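Esari Desk Surround: Setup and Use Guide

Section 2. Setting Out Your Pens and Containers

By now you have a tabletop and three panels standing up around it, and you have probably found the leftover screw. Put it in the bag with the spare fittings. It is a spare fitting.

This section covers what goes on the surface. It assumes Section 1 is finished, the panels don't wobble, and nobody is leaning on them to prove it.

Before you start

You will need:
- your containers
- your pens, all of them, including the ones in the car
- a scrap of paper
- a damp cloth
- somewhere to put the things you are about to discover you own

Allow 12 minutes. Nana Dankwa, who wrote the first edition of this guide, allowed five, and we received letters.

2.1 Clearing and wiping

1. Take everything off the tabletop. Moving it all to one side does not count.

2. Wipe the surface from the back panel toward you, then wipe the corners where the panels meet the top. Crumbs gather there even in homes where no one eats at the desk.

3. Let the surface dry before putting anything back.

CAUTION: Do not use scouring powder or the rough side of a sponge. The white finish will forgive coffee and most ballpoint. It will remember a scouring pad for as long as you own it.

NOTE: The front ledge picks up scuffs sooner than the rest of the desk. It is where sleeves, watches and elbows come to rest. Scuffing there is normal wear and isn't covered by the warranty, as Mawuli Ayaaba in our service department will be pleased to confirm at some length.

2.2 Testing the pens

1. Scribble with each pen on the scrap paper. A pen that writes goes to your right. A pen that doesn't goes to your left.

2. Give each pen on the left one more try. You may warm it between your palms if this makes you feel better.

3. Throw out the ones that failed twice. Do not return them to the container "for now."

4. Match caps to pens. Extra caps may be discarded without ceremony.

NOTE: Pens from banks, hotels and dentists are legally pens and may stay if they work.

2.3 Placing the containers

1. Choose a back corner. If you write with your right hand, use the upper left. If you write with your left, use the upper right. Your writing arm should be able to cross the desk without knocking anything over.

2. Set the containers close together in that corner, leaving a finger's width between them and the panels. You will want that gap the first time you try to pick one up.

3. Put the container you reach for most at the front. People tend to give this spot to the best-looking one. Try to resist.

4. Sit down and reach for each container in turn. If you have to stand up, bring the group closer.
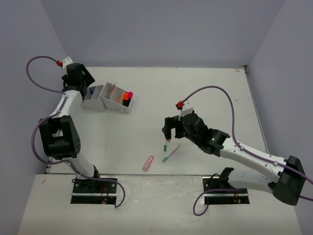 5. Leave the middle of the tabletop for whatever you are working on. It will fill up by itself; it doesn't need your help.

CAUTION: Do not stack containers higher than the panels. The panels are there to stop pens from rolling off the desk. They have no opinion on falling jars, and no ability to catch them.

2.4 The working spot

Pens in use live near the front of the tabletop, close to the center, where your hand falls when you aren't thinking about it. We call this the working spot. Every desk has one already. All we have done is give it a name and a subsection.

1. Take out only the pens you need for the job in front of you.

2. Lay them side by side, pointing the same way. Which way is your business.

3. Keep them back from the seam between the tabletop and the front ledge. A narrow pen can settle along it, and fishing one out with a second pen usually ends with two pens to fish out.

4. When the job is done, return the pens to their container. This is the step most often skipped in our own office.

2.5 Putting things away at the end of the day

1. Pick up everything in the working spot.

2. Pens go in containers. Paper goes wherever paper goes in your house.

3. Anything that is neither pen nor paper leaves the desk. This includes mugs, batteries of unknown charge, and the key that doesn't open anything.

4. Wipe the ledge if you feel strongly about it.

2.6 If things go wrong

The pens keep migrating to the front. Your containers are too far away, or you live with other people. Repeat 2.3, step 4. We can't help with the other people.

A container slides when you drop a pen into it. Check for a wet patch underneath. If the surface is dry, lower the pen instead of throwing it.

A pen has gone down behind a panel. Slide the desk away from the wall before you reach behind it. Do not take the panel off. You just put it on.

Ink on the tabletop. Use a damp cloth first, then a little dish soap on the cloth. For permanent marker, see the cleaning chart in Section 4, and put the marker somewhere else.

There are now more pens than before. We have no explanation for this. Repeat 2.2.

Replacement feet and panel clips are listed in the parts table under item 263. Please quote the item number when ordering, as "the little clip thing" describes most of our catalog.

Continue to Section 3, Cable Clips and Lamp.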